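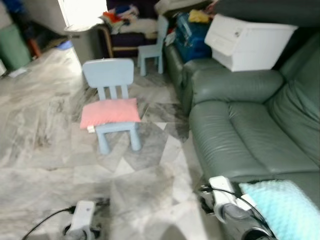

A reader in Nondurville asks if a bank keeps your money in a box with your name on it. Nope! It goes in with everybody else's.

Say you put in $12. The bank writes down 12, then lends most of it out. Someone fixing a roof, maybe. They pay it back — plus extra. The extra is called interest. You get a litle of it too.
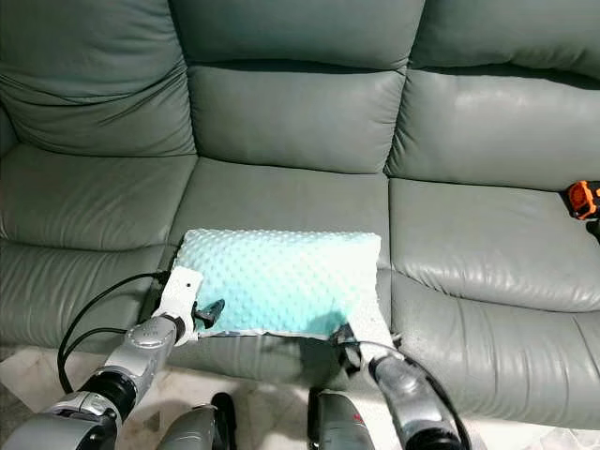 What if everyone wants their money at once?

Doesn't happen much. Banks keep some cash ready. Also there's insurance, so your $12 is still yours.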